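Forum Maison & Déco > Murs et revêtements > Papier peint à grosses fleurs, j'ose ou pas ?

margotte_50
Bonjour à tous, je me lance. Petit coin cuisine sans fenêtre, murs blanc cassé, triste à mourir. J'ai craqué pour un motif lys géants rouge orangé chez Rorkside. Mon mari dit que ça va donner mal à la tête. Je voulais le mettre sur les trois murs, pas juste celui du fond. Des avis ? Vite svp, la promo finit bientot

tilleul
Trois murs, non. Un seul, et le reste uni. J'ai eu du floral partout dans une entrée, arraché au bout de 7 mois.

Pesonen_A
Pas d'accord avec tilleul. Dans une petite pièce, un seul mur ça fait décor de théâtre. Autant y aller franchement. Et plan de travail en bois clair, surtout rien de foncé. Un rouge orangé de ce genre, avec des contours gris pâle, sur les trois côtés : 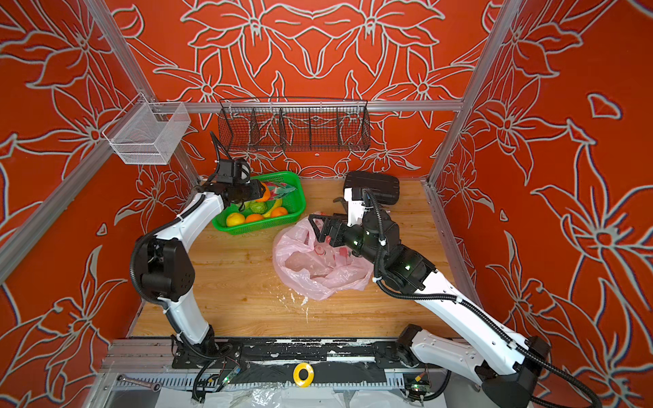

RE: Papier peint à grosses fleurs – la pose

margotte_50
Ah oui ça pète ! Moi j'adore, mon mari beaucoup moins. Question raccords, vous faites comment dans les angles ? Le motif du fond tombe presque symétrique, j'aimerais pareil chez moi.

Pesonen_A
Tu pars du milieu du mur du fond. Fil à plomb, premier lé centré, et tu vas vers les angles. Dans l'angle tu coupes, tu fais dépasser un peu et tu recouvres. Prévois du rab, avec des gros motifs on jette énormément.

sirkka.j
Bonjour, Sirkka Jääskeläinen, j'ai posé du papier pendant des années. D'accord pour le centre, par contre le recouvrement dans l'angle se voit avec un intissé épais. Double coupe, lame neuve, et voila. Colle Cusent sur le mur, pas sur le papier.

tilleul
Et les projections de cuisson on en parle ? Un papier peint en cuisine c'est une éponge à gras.

sirkka.j
Il y a des vinyles lessivables, tilleul. Plollora en fait, pas donné mais ça tient.

margotte_50
Ok pour le lessivable. Reste la couleur d'à côté. Je pensais à du vert pour les accessoires, torchons, tabourets – mais quel vert ??

Pesonen_A
Vert poivron. Le vrai, bien acide, tirant sur le jaune dans les reflets.

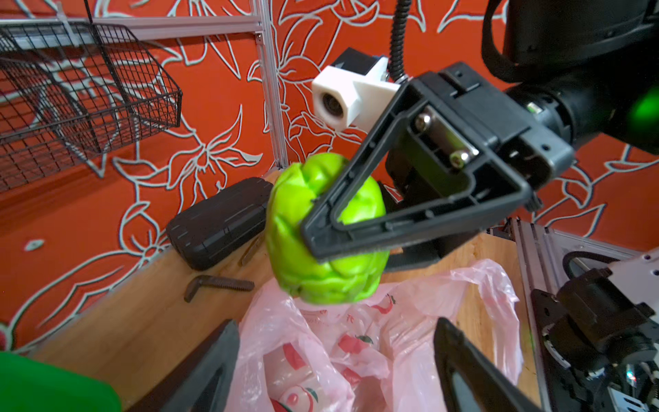 Avec du rouge orangé c'est complémentaire ou pas loin, donc par petites touches sinon ça vibre. Deux tabourets et basta. Les torchons en écru.

tilleul
Vert acide et rouge... bon courage pour le petit déj. Un vert sauge serait plus vivable.

margotte_50
Sauge c'est chez tout le monde. Je commande 5 rouleaux et je vous dis.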